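3.2 Inside the case

I should say up front that I love old desktop towers, so this part of the study was the fun part for me. We wanted to know what people notice first when the side comes off – the board, the memory slots or the metalwork – and I ended up noticing all of it.

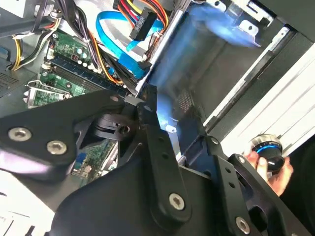
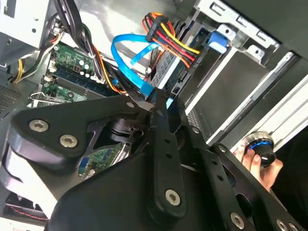

Figure 4. The open desktop case, with the green motherboard and its memory slots. The drive bay cage shows in the first view, the cables in the second.

Tuvgate

The memory slots make a great landmark! They run across the board at a slant in both views, and once you've found them you can work your way out to everything else. The drive bay cage is harder going (all those cut-outs in dark grey metal), and in our Likmont survey it drew more wrong names than any other part. We collected 597 written answers, and plenty of people called it "the shelf" – fair enough, I'd say.

Cables were the other trouble spot. Many of them thread through this case, and our readers tended to lump them together as one thing, even when the form had room for more. I kept their wording as they wrote it and sorted the spelling later, with the Clirnden word list open next to me.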